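From: Halima Rweyemamu
To: Sustton Book Swap list
Date: 23/10/2026
Subject: Re: [sustton-swap] Packing up the shelves, who's taking what?

Hi everybody,

Sorry for the slow answer, I've been on the floor with a tape gun since Tuesday and my knees are filing a complaint. Faith asked a bunch of good questions, so I'm going to reply in between.

> Hi Halima and all,
>
> I read your note about clearing the spare room and sending the
> overflow books on to new homes. I'd love to help but I'm a bit
> lost on the plan. First thing: what kind of boxes are you using?
> I have a stack of the big ones from when we moved in April and
> you're welcome to them.

Thank you, but please keep the big ones for pillows and coats! I learned this the hard way. I filled one of the big moving boxes with hardcovers, felt very proud of myself, and then couldn't get it past the doorway. I ended up unpacking the whole thing again and splitting it up. Smaller boxes are what we want, the kind you can pick up with your arms still bent. My limit is 40 pounds and I've been checking on the bathroom scale (stand on it holding the box, subtract yourself, tell no one the first number).

If you have any of the medium Kadier boxes with the double bottom, those I will happily take off your hands. They hold their shape when you stack them. The thin ones sag in the middle and then everything on top starts to lean.

> Second, are you packing them flat or standing up? My sister
> swears by spine down and my husband says flat, and I would
> like to be able to tell one of them they're wrong.

Oh, I'm going to disappoint you, they can both be right. Paperbacks I stand up in a row, the way they'd sit on a shelf, snug enough that they don't flop over but with room to get a finger in. Big art books and cookbooks go flat at the bottom, heaviest one first. The only thing I won't do is put them in with the spine up and the page edges down, because the pages pull away from the binding if the box gets bumped around. I did that to a dictionary once and it has never closed properly again.

Gaps get filled with crumpled packing paper. I don't use newspaper anymore after the ink came off on a whole set of pale covers. Old T-shirts work great too, if you don't mind never seeing them again.

> Third, and this is the one I really care about: what happens to
> the books that aren't in English? You mentioned a shelf of
> Chinese ones and I know a couple of people who would be
> thrilled. Please don't let those go in with the mystery novels!

They are getting their own box, I promise! I had them in with the general fiction for years and it was a bad system. Folks looking for them couldn't find them, and folks who weren't looking kept pulling them out and putting them back in the wrong spot.

I've been going through that shelf this week and it's slow, mostly my own fault, I keep stopping to look at covers. I don't read Chinese (a few characters, badly, from an evening class) so I've been relying on any English that's printed on the front and on a friend who answers my texts with the patience of a saint. The Lu Xun volume is one I want to be sure goes to a reader and not to a thrift store bin.
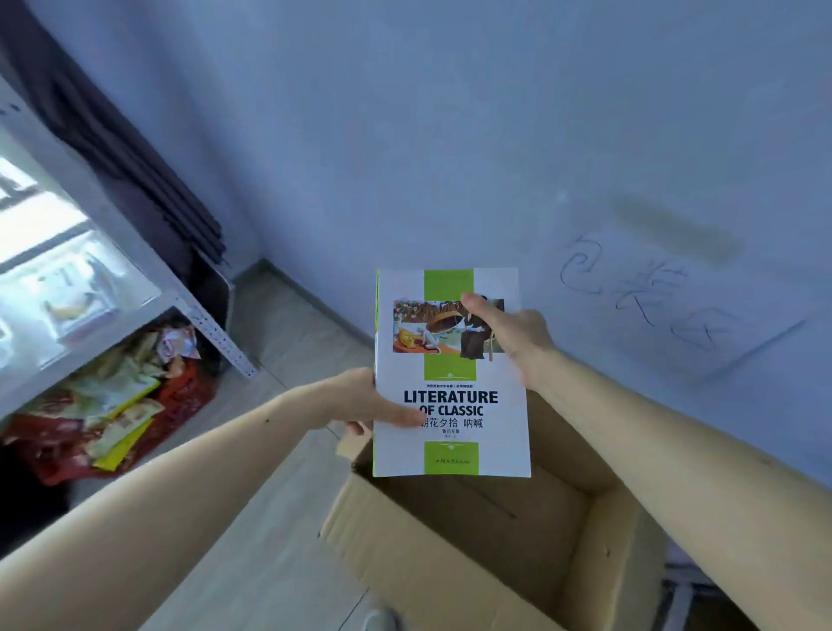

The Lu Xun paperback, 朝花夕拾 and 呐喊 on one cover, over the open box.

For anybody who hasn't run into them, those two titles usually get translated as Dawn Blossoms Plucked at Dusk, which is his memoir essays, and Call to Arms, which is the early short stories (A Madman's Diary, The True Story of Ah Q and so on). I read the stories in English in college and remember more of them than I do of most things I read that year. The smaller line under the title, 鲁迅专集, just tells you it's a collection of his work. The English on the front says "LITERATURE OF CLASSIC", and I've filed it under L for Lu, not L for Literature, after a short argument with myself. I like the cover too, with the painted picture and that bright green band on the white.

So, Faith, if one of your couple of people wants it, say the word and I'll put a slip in it with their name. First to ask gets it, same as always.

> Fourth, labels. Last time we did one of these I opened a box
> marked MISC and found a waffle iron.

That was my waffle iron and I'd been looking for it!

Labels go on two sides and the top this time, fat black marker, nothing cute. I write the subject, the language if it isn't English, and whose house the box is going to. And I'm putting a sheet of paper inside with the titles for the foreign language boxes, just for those. I thought about making a list for everything, and then I looked at the remaining shelves and made a cup of tea instead.

If you're labeling your own boxes, please don't write on the tape. It smears, and if the box gets opened and retaped the label goes in the trash with it.

> Last one, is there a weight or size limit for the mailed ones?
> I've got a cousin in Mabula who'd take children's books if it
> doesn't cost the earth.

It depends so much on who's carrying it that I don't want to give you a wrong number. For the box I sent to my niece I took it to the counter and let them measure, and it came out cheaper than I'd feared. Picture books are sneaky, though. They look like nothing and then you put a stack on the scale. I'd send a small box first, see how it travels, and do another if your cousin is still speaking to you.

I have a nice pile of children's books put aside already, including a few board books that have obviously been chewed (lovingly). Tell me ages and I'll pick out a batch.

> Let me know what day suits and I'll come by with tape and snacks.
>
> Faith Mfinanga

Any afternoon next week is good except I'm out on Wednesday. Bring the tape! I'm down to my last roll and it's the kind that splits down the middle and then you spend ten minutes picking at it with a fingernail. Snacks also welcome, as long as they're not the powdery kind. I have seen what a sugared doughnut does to a black dust jacket.

Now, some things for the whole list.

Where I'm at: 84 books boxed and ready to go, out of what I guess is 300 if I count the stack behind the door, which I've been pretending isn't there. Cookbooks are finished. Gardening is finished except for the ones I decided to keep, then decided to give away, then put on my nightstand. Fiction is half done. History hasn't been touched and I'm a little scared of it.

What I still need: medium boxes, packing paper, and a second marker. I also need someone with a station wagon or a truck for the Bekov Street drop-off. It's 5 boxes at the moment and my little car will take two if I want to see out the back window.

What I don't need: more books!! I love you all, but somebody left a bag on my porch last night and I know it was one of you. (I've already started the thriller that was on top, so I'm not as mad as I sound.)

Condition: I'm only passing along things I'd be happy to receive. Creased spines and names on the flyleaf are fine. Mildew is not fine, and if a book has that basement smell please don't put it in with the others, it spreads to the whole box. I've had some luck leaving a smelly one in a closed tub with baking soda for a couple of weeks, though it never goes away all the way.

Also, please flip through before you pack! So far I've pulled out a boarding pass, a pressed fern, a recipe for plum cake in handwriting I don't recognize, and a birthday card with a five dollar bill still in it. If the plum cake is yours, let me know and I'll get it back to you, but I'm copying it down first.

Requests for the Chinese box, the children's pile or anything in cookbooks can come to me directly or to the list, whichever's easier. I'd like to get the boxes taped shut by the end of next week so I can find my carpet tape, my good scissors and possibly the cat.

Halima

P.S. Faith, your casserole dish is here too. It's washed, and it's in the hall on top of the box marked TRAVEL, so don't let me send you home without it.

_______________________________________________
sustton-swap mailing list
To leave the list, send a message with "unsubscribe" in the subject line.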